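3.2 시료 및 평가 절차

본 절에서는 색조 화장품용 아이 프라이머의 발색 유지력과 도포 균일성을 평가하기 위한 시료 구성과 측정 절차를 기술한다. 선행 연구의 다수는 무색 또는 살구색 계열의 단일 제형만을 대상으로 하였으며, 유색 프라이머가 상층 섀도의 색상 인지에 미치는 영향은 충분히 검토되지 않았다. 이에 본 연구는 Zevari 및 Arroyo 두 제조사의 시판 제형 39종을 수집하고, 이를 실리콘계, 왁스계, 수분산계, 혼합계 및 분말 함유계의 다섯 개 군으로 분류하였다. 제조 일자가 확인되지 않는 제품은 수집 단계에서 제외하였다.

모든 시료는 개봉 전까지 차광 상태로 보관하였으며, 도포 기재로는 Ustbridge사의 인공 피부 시트를 사용하였다. 시트 표면의 유분 조건은 건성과 지성의 두 수준으로 설정하였다. 프라이머를 도포하고 건조한 뒤 동일한 펄 함유 섀도를 상층에 적용하였으며, 색차는 CIELAB 좌표계에서 ΔE 값으로 산출하였다. 마찰 시험은 시트당 3000회 왕복을 상한으로 하였고, 주름부에 해당하는 굴곡 영역은 평탄 영역과 분리하여 기록하였다.
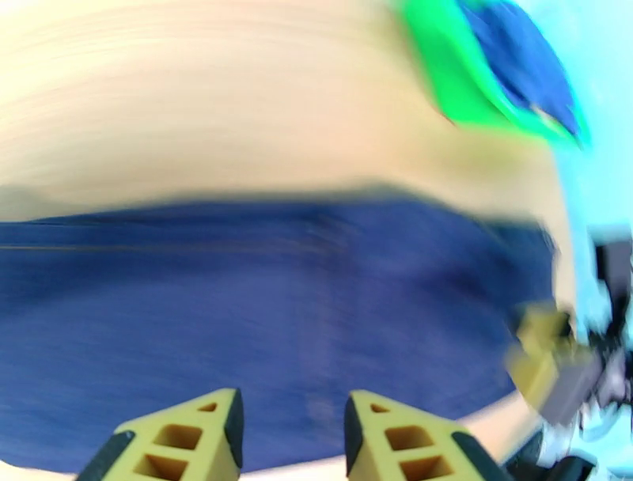
그림 4. 검은색 테두리를 갖춘 노란색 그리퍼 손가락 한 쌍.

측정은 총 3693건이 수행되었으며, 결측이 발생한 시트는 분석에서 일괄 제외하였다. 색차 자료는 제형군과 유분 조건을 고정 효과로, 시트 제조 단위를 임의 효과로 하는 선형 혼합 모형에 적합하였다. 잔차의 정규성이 충족되지 않은 굴곡 영역 자료에는 로그 변환을 적용하였다. 다중 비교에는 Holm 보정을 사용하였고, 유의수준은 0.05로 하였다.

관능 평가는 기기 측정과 독립적으로 실시하였다. 평가 항목은 발림성, 밀착감, 크리스 현상(눈꺼풀 주름에 제형이 뭉치는 현상) 및 상층 섀도의 선명도이며, 각 항목은 5점 척도로 채점하였다. 평가원에게는 제조사명과 제형군을 공개하지 않았고, 제시 순서는 평가원별로 무작위 배정하였다. 평가 문항은 Rønning이 Iker 과제에서 작성한 초안을 국문으로 번역한 후 역번역 절차를 거쳐 확정하였다. 원문과 의미 차이가 확인된 '밀착감' 문항은 '눈꺼풀에 들뜸 없이 붙어 있는 정도'로 수정하였다.

유색 프라이머의 경우 기저색 자체가 색차 값에 포함되는 문제가 있다. 본 연구에서는 섀도를 적용하지 않은 대조 시트를 제형별로 별도 제작하고, 해당 시트의 L*, a*, b* 값을 함께 보고하였다. 녹색 및 자색 계열 제형은 상층 섀도의 채도에 대한 영향이 서로 다를 수 있으므로 동일 군으로 합산하지 않았다. 제형군별 기술통계는 표 2에 제시하며, 유분 조건과의 상호작용은 4.1절에서 다룬다.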